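The Last Ferry to Trollside

My grandmother kept the timetable for the Drilham ferry pinned inside the pantry door, and she consulted it every morning of her life, though she had not set foot on a boat since before my mother was born. If you asked her why, she would say that a person ought to know when she could leave, and then she would offer you toast.

So when the letter came saying the ferry would stop running at the end of October, it seemed only right that I should be the one to ride it. She had been gone three years by then. The timetable had come to me along with the good scissors and a biscuit tin full of buttons, and I had pinned it up inside my own pantry door, where it was no use at all, the times having changed twice (possibly three times, depending on whether you believe my aunt).

I spent the morning of the crossing putting off the crossing. I ate something out of a wrapper, standing up, and blew my nose more than a grown woman needs to over a boat. I told myself I could hardly go off and leave the kitchen in that state, and then I stood and looked out at the rain for a good long while instead of doing anything.

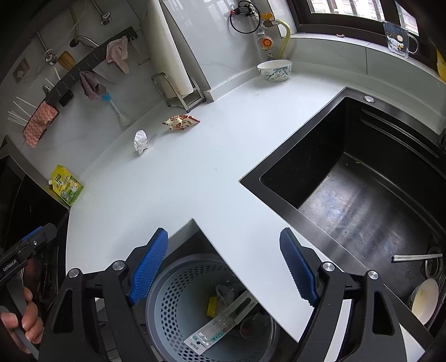
The kitchen, with the morning still all over it.

The kettle boiled and I didn't make the tea. My grandmother would have had plenty to say about that. She believed that you could not properly go anywhere until you had wiped down after yourself, and that whatever you left on the counter would follow you down the road like a dog. As a child I took this quite seriously, and used to look behind me on the way to school. 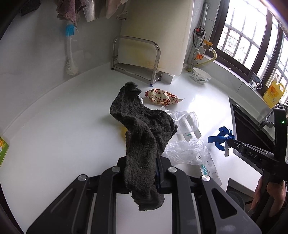 The gray cloth, which has seen better days.

Well, in the end I cleaned, and I caught the bus with hardly a minute to spare, and it let me off at the landing in a wind that went straight through my coat and out the other side. There were 40 of us waiting, the ticket man told me, which was more than he'd had all summer put together. He tore my ticket off the roll and I saw it was number 2863, and I put it in my glove so I wouldn't lose it, and then of course spent half the crossing looking for it in my purse.

It isn't a long way over. You pass the Skyrme light on the left, and after that there is a stretch where you can't see either shore very well, and everyone goes a little quiet. A boy next to me was eating an orange and dropping the peel into his mother's pocket, piece by piece, and she was letting him. I thought of my grandmother on this same water at nineteen, with one suitcase, coming the other way. She had told me about the suitcase often, the strap and the broken catch and the string around it. She had never told me what she was leaving.

Trollside turned out to be a slipway, a row of houses and a tea room with steamed-up windows. I had a bun and a pot of tea that would have done for two. The woman behind the counter asked whether I had people there, and I said I thought I might have, once, and she nodded as if that was a perfectly ordinary thing to say and brought me more hot water.

The boat went back at 5. I stood at the rail the whole way, ticket in my glove, and when I got home I went to the pantry before I had even taken off my coat, and read the old times through from top to bottom, out loud.

More stories
The Button Tin
Winter Hours at the Roltum Hotel
A Coat for the Skyrme Road
What the Piano Tuner Left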